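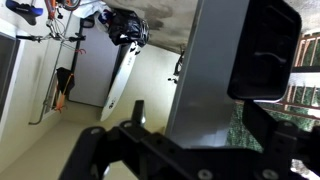
Is a monthly subscription for home appliances worth the money? For most households it costs more than buying, and the savings you see in the ads depend on you never doing the math past the first year.

I have been reading the terms of three of these plans since January, when Zumamden started putting flyers through doors in our part of town. The pitch is easy to like. You pay a flat fee, a washer shows up, and if it breaks someone comes and fixes it. No big bill, no haggling over a repair, no old machine sitting in the garage waiting for somebody to haul it off. I understand the appeal. I have had a dead fridge on a Sunday and I would have signed almost anything.

But read the paper before you sign it. The Zumamden contract runs for 4 years, and the fee on the front page holds for the first of them. After that it "may be adjusted in line with operating costs," and I could not find a ceiling on the adjustment anywhere in the document. I called to ask. The person on the phone was polite and told me that increases are "usually modest." I asked for that in writing and was told it could not be put in writing.

Then there is the word "included." Repairs are included. Parts are included, except for the ones on a list at the back, and the list is where the door seals, hoses, shelves, filters and knobs live. Those are the things that break in my house. The motor on my last washer outlived two sets of hoses and a door seal. A plan that covers the motor and leaves out the seal is betting on the same horse I would bet on, and charging me for the privilege.

Worach does it a little differently. Its plan covers the small parts but gives itself 19 days to respond to a service call, and it counts the days from when the call is "accepted," a term the contract does not define. I did laundry at my sister's for a week once and we were barely speaking by the end of it. The plan offers a credit if the wait runs over. The credit goes toward next month's fee, so you would have to stay a customer to get any use out of it.

Sivisstead, to be fair to it, has the clearest paperwork of the three. The price is fixed for the full term and the print is big enough to read. It is also the most expensive, and the machines may be refurbished. The contract says so plainly, which I respect, but I would want to know how old a refurbished dryer is before paying the price of a new one over time. The answer I got was that it varies.

Several readers wrote in after my last piece on extended warranties to tell me I was being too hard on companies that are only offering a choice. Bergþóra Grímsdóttir makes the best case for the other side. She moves for work every couple of years, has no wish to drag a dishwasher from one rental to the next, and has been on a subscription through two apartments without trouble. "I know I pay extra," she wrote. "I pay it so I don't have to think about it." Fine. That is a fair trade if you know you are making it, and if you move that often, the resale loss on a new machine eats up part of the difference. I still asked her what she would owe if she left early. She had not looked. She looked, and it was more than she expected, though she says she would sign again.

What bothers me is how the plans are sold to people who are staying put. The flyer compares the monthly fee with the sticker price of a top-of-the-line washer and then adds a repair bill every year, as if everyone bought the fanciest model and had terrible luck with it. Run it against a plain mid-priced machine and one service visit, and the picture changes fast. I did that with the prices at Abbasi, the appliance store by the bus station, and buying came out ahead well before the contract would have ended. Abbasi sells washers, so of course they were happy to help me with the numbers. I checked them again at home.

If you are still tempted, ask for the early exit fee as a dollar figure, the list of parts that are left out, and the age of the machine you will be getting. Ask who owns it at the end. With all three companies the answer is that they do, and you can keep paying or give it back. Most of them also want 30 days' notice before the term ends, or the plan renews by itself. Put the date on your calendar the day you sign.

Next month I will be looking at the "free" water tests that come with a man in a polo shirt and a softener in the back of his van. If you have had one done, send me what he told you, and the quote if you kept it.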